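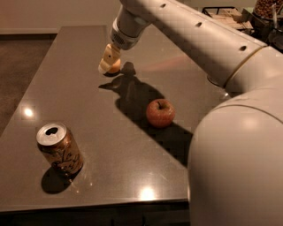
From: Edin Petek
To: Ferkville Puzzle Swap list
Date: February 23, 2022
Subject: Re: [ferk-puzzles] missing pieces and warped boards, what do you do?

> Hi all, first time posting, been reading for a while. I picked up a
> Wovance 1000 piece (the harbor one with all the rowboats) at the
> Cusholm swap and I'm stuck on two things. First, I'm one piece short,
> right in the middle of the sky, and I've looked under everything in
> the house. Second, a bunch of the pieces have curled up at the corners
> like somebody had it near a radiator. Is it worth trying to flatten
> them or do I just put up with it? And if I can't find the piece, do I
> have to throw the puzzle out or can it go back in the swap?
>
> Also has anybody used one of those roll-up felt mats? My husband wants
> the dining table back before Easter.

Welcome! Glad you jumped in. And please, please don't throw out the harbor one! I did that puzzle two winters ago and those rowboats nearly finished me, but I loved it. All the little oars look the same until you notice that the blue boats have a thin red stripe and the green ones don't. Sort by stripe and you'll save yourself a week.

On the missing piece: have you checked the vacuum? I know you said everywhere, but I mean actually cutting the bag open on newspaper. Pant cuffs too, and the inside of the box lid, where the cardboard folds over. I once found one stuck in there that two other people had already written off (it had a sticky note on it and everything). If the piece came to you missing, check the bottom of the tote bag you carried it home in.

If it's really gone, you can make one. Sky is the easiest kind to fake, so you're lucky there. What I do is finish the puzzle around the hole, slide a sheet of thin paper under it, and trace the hole with a very sharp pencil. Then I glue the tracing onto cereal box cardboard, usually two layers to get the thickness right, and cut it out with nail scissors. Cut a bit big and sand it down with an emery board until it drops in. For the color I use cheap watercolor and let it dry overnight before I decide I hate it, because it always dries lighter. Mine don't fool anybody up close but from the couch they look fine.

And yes, it can go back in the swap! Just write it on the box. We use a strip of masking tape on the short side so it can be read when they're stacked: "1 missing, sky" or "1 homemade, sky." People are very forgiving if they know going in. What makes people cranky is getting to the end and finding out then.

Curled pieces: I've had good luck flattening them and I've also wrecked a few, so go slow. Lay them picture side down on a clean dish towel, put another towel on top, then a cutting board, then whatever heavy books you've got. Leave it for a few days. No steam and no iron! I tried an iron on low once with an old lighthouse puzzle and the picture layer lifted right off the cardboard on maybe a third of the pieces. I was sick about it. If they're only a little curled I'd leave them be, they'll mostly behave once they're locked in with their neighbors.

Felt mats, well. I had one for a year and gave it to my sister. It's okay for a 333 or something small, but with a big one the edges pull apart every time you roll it out and then you spend the first ten minutes of the evening repairing what you did last night. What I use now is a Naidoo board, the flat kind with a rim and a cover that sits on top. It slides under the bed. They aren't cheap, I think I paid some 180 dollars with shipping, and I'd been hinting about it for two birthdays before I gave up and bought it myself. If you don't want to spend that, two sheets of foam board taped together on the back will do nearly the same job. Get the thick kind. Thin ones bow in the middle when you lift them, and you can guess how I learned that.

Measure the puzzle before you buy anything, by the way. The Wovance ones run a little longer than other 1000s and mine hangs over the rim by a finger's width on the old board. The finished size is on the side of the box in tiny print.

Oh, and for whoever asked last week about the next Cusholm swap, I don't have a date yet. The hall is redoing its heating and they're being vague. I'll post as soon as I hear. I've got a covered bridge, a quilt shop, and a really horrible jelly bean one to bring, all complete, and if somebody wants the jelly beans sooner I will happily drive them over to you.

Good luck with the sky!

Edin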